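Gripper speed limit near walls in sim - is there a rule?

plostell_pat
We run our arm in simulation before anything goes on the real cell. Is there a good practice for how slow to go near walls? My lead wants it written down and I've got nothing.

Rako16
Just go slow lol

lasa_bench
I use 20 percent speed inside the last 15 cm, fingers open and empty for the first pass.

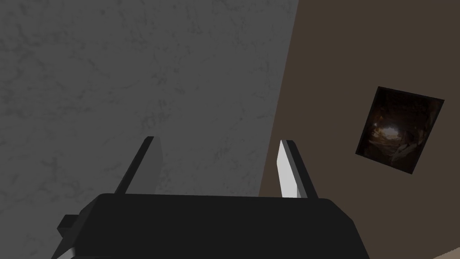
Then I repeat it six times with the start pose nudged a bit - any contact at all and it doesn't move on. Those are my shop's numbers, so do your own risk assessment for the real cell!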